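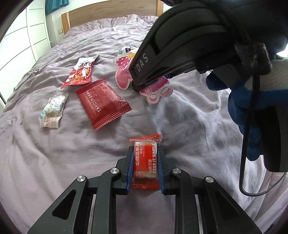

図1 ハンドグリッパでの把持(小袋、布団の上)

ロボット実習 第6回 配布メモ

前回の続き。今日は柔らかい面の上での把持。机の上だと指先が面に当たって止まるが、布団は沈む。押し込みすぎに注意。

課題
・菓子の小袋をつかむ→持ち上げる→別の場所に置く
・1班800エピソードが目標。今日中でなくてよい
・班名は先週決めたとおり(Bustano班、Andport班、Carnegie班、Bitley班)。ファイル名の頭に必ず班名

つかみ方
指パッドは袋の左右の縁に当てる。中央を上からつぶすのはダメ、フィルムが滑る。棒状の中身が入った袋は立てて挟める。キャンディのひねり包装は端でなく胴をねらう。端だけだと回転してしまう。

閉じる速さは一定に。人間はつい最後に急ぐので、学習後の動きにもそのくせがが残る。
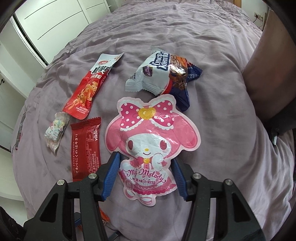 大きくて平たい袋は別扱い。開き幅に余裕がないので、閉じる前に左右の位置をそろえること。片側の指が先に触れると袋が逃げて、布団のしわに入りこむ。入ったら手で直さず、そのエピソードは失敗として残す(失敗ラベル=1)。消さない!

配置について
・毎回ならべ直す。向きも変える
・しわも伸ばさなくてよい。むしろ変化がほしい
・袋どうしが重なる配置は13番以降のシートで。今日はやらない

記録するもの
開始・終了時刻、対象の袋、成否、気づいたこと一行。「気づいたこと」が空欄のシートが前回29枚あった。書いてください。

よくあるミス
・録画開始前に手を動かしている
・視野の外から急に持ち上げる
・ケーブルを引っかける。手首の内側を通さない
・カメラのレンズに指紋。始める前に拭く

キャリブレーションは班ごとに最初の一回だけ。値がずれていたらやり直し、前の値も消さずにメモしておく。

提出:16時までに共有フォルダへ。シートは紙のままで可。間に合わない班は途中まででも出すこと。
次回は反射の強い包装の話と、前回データの再生確認をやりす。資料の後半を読んでおくこと。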